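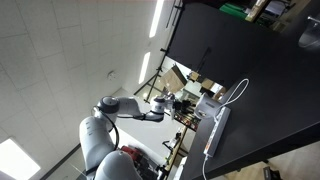

Why does a black shirt feel so hot in the summer? The answer is in the light. Sunlight looks white to us, but it is a mix of many colors. When light falls on a thing, some of it bounces back and some of it stays inside. We say that the thing "absorbs" the light which stays. A black tabletop absorbs most of the light that falls on it, and only a little comes back to your eyes. A white surface sends most of the light back. Gray is between these two.

Where does the absorbed light go? It changes into heat. This is why a black car seat can hurt your legs in September, when the sun is still strong.

In the village of Hedham, many houses have white walls. The people there painted them so a long time ago, and the rooms stay cooler at noon. In Manole, up in the mountains, the farmers put dark stones around their young plants. The stones take in the light during the day and give the warmth back in the evening.

Try it yourself

You need 2 equal glasses, water, black paper, white paper and some tape.

Put the same amount of cold water in each glass. Wrap one glass in black paper and the other in white paper. Put them side by side in the sun and wait for 22 minutes. Then put a clean finger in each glass. Which water is warmer? If you have a thermometer, write down both numbers.

You can also do it with green, red or yellow paper. Before you start, guess which color will be the warmest, and ask someone at home to guess too.

Written by Tineke De Graaf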